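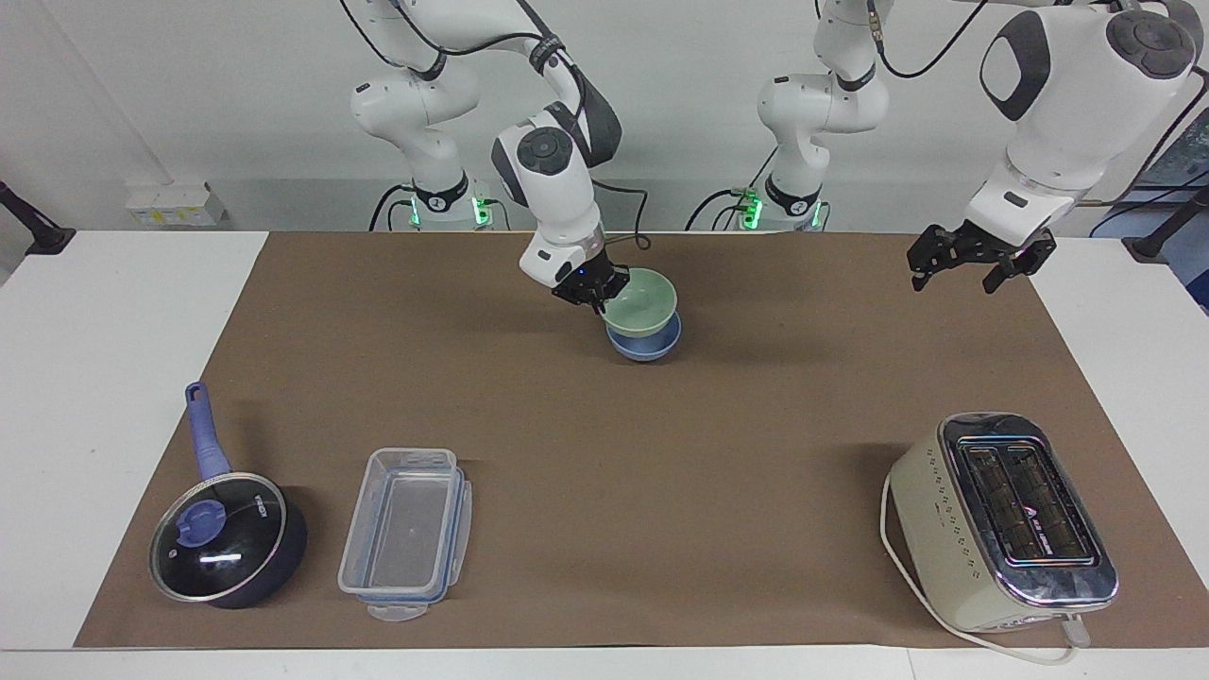
About Undier

Undier is a supplier of everyday kitchen goods to student residences, staff apartments, short-stay lodgings and community kitchens. We select, check, pack and deliver the items that people need in order to cook a simple meal, eat it and put what is left away for the next day. The company was established 17 years ago in a single rented unit on Mazurek Street and continues to operate from the same block.

Our work is limited to kitchens. We do not supply beds, desks or linens, and requests for these are referred to other firms. This has allowed us to keep a short catalog and to know each item in it well.

Our history

Undier began as a service for one residence hall, the Jasine, whose shared kitchens had to be refitted between the end of one term and the start of the next. The hall had been buying its pans, bowls and toasters from several shops, in whatever styles were available that week. Lids did not fit the pans beside them. Bowls would not stack, and so took up whole shelves. The first order placed with us was for a uniform set of goods for each kitchen, delivered before the students returned in August.

Other halls followed. A second workroom was added when the company began to supply staff apartments, and the Baleck warehouse was opened later to hold stock for the summer months, when most of our customers place their orders. We now prepare 4,000 kitchen sets in a year.

What we supply

Our catalog is arranged by use. The main groups are as follows.

Cooking. Saucepans with lids, frying pans, baking trays and a small number of larger pots for shared kitchens. Saucepans are supplied with clear glass lids as standard, so that the contents can be checked without lifting the lid. Handles are chosen for length and for comfort in the hand.

Serving and eating. Bowls, plates, mugs and glasses. Bowls are offered in several colors, including pale green and blue, and in sizes that nest. Residents who share a kitchen often use color to tell their own bowls from those of a neighbor, and we are pleased to supply mixed colors in one order on request.

Storage. Clear food containers with latching lids, in rectangular and square shapes. Clear walls are preferred by most of our customers – food that can be seen is more likely to be eaten.

Small appliances. Two-slot and four-slot toasters, electric kettles and hand mixers. The two-slot toaster in cream with a chrome top remains the most requested item in this group.

Cleaning. Dish racks, brushes, cloths and drying mats.

The Undier sets

Goods may be ordered singly, but most customers choose one of our prepared sets. There are 4.

The Jasine set is intended for one person and is named after the hall in which the company began. It provides a saucepan with its lid, a pair of nesting bowls, a plate, a mug, a food container and cutlery.

The Mazurek set is intended for two people and adds a frying pan, a second container and a two-slot toaster.

The Baleck set is intended for a shared kitchen. Its contents are agreed with the customer according to the number of residents and the cupboard space available.

The Refill set replaces items commonly lost or broken in the course of a year. It is made up chiefly of bowls, mugs, teaspoons and container lids.

How goods are checked

Every item is checked on a table before it is packed. Work surfaces are covered with brown paper, which protects both the table and the goods and is replaced when it becomes worn or marked. Checking is carried out by set, with the items for one kitchen brought together so that they can be compared.

Lids are tried on their pans and must sit flat. The knob of each lid is tested for movement. Containers are held to the light and examined for cracks at the corners, and each latch is opened and closed. Bowls are stacked and separated again; a pair that sticks is set aside. Toasters are examined for dents and scratches, the levers are pressed, and the crumb trays are removed and replaced.

Items with a flaw that does not affect use are sold at a reduced price from the Mazurek Street counter, which is open in the afternoon. Items that are unsafe are returned to the manufacturer or sent for recycling.

How goods are packed

Undier packs in cardboard and paper. Smaller items are placed inside larger ones where this can be done safely. Bowls are nested with a sheet of paper between them, cutlery is rolled and placed in the food container, and lids are wrapped separately from pans. The toaster is always packed last, upright, with its cord tied.

Each box carries a printed list of its contents and the name or number of the kitchen for which it is intended. Customers are asked to compare the list with the contents within 2 weeks of delivery and to inform the office of anything missing.

Collection and reuse

At the end of the academic year we collect goods that residents have left behind. Pans, bowls and containers in sound condition are washed, checked in the manner described above and offered to community kitchens at no charge. Collected appliances are tested for electrical safety before they are passed on. Goods collected in this way are not returned to our new stock.

Halls wishing to take part should contact the office by April. Collection crates are delivered in advance and may be kept in a corridor or common room until the rooms have been cleared. Crates should not be filled above the marked line – overfilled crates cannot be stacked in the van.

Working with us

New customers are invited to visit the Mazurek Street workroom, where the full catalog can be seen and handled. Sample sets may be borrowed by housing offices that wish to show them to residents before an order is placed. Orders for August delivery should be confirmed by the end of June.

General inquiries, orders and requests for replacement parts, including single lids, knobs and latches, are handled by the Undier office at Mazurek Street. Deliveries to the company should be directed to the Baleck warehouse.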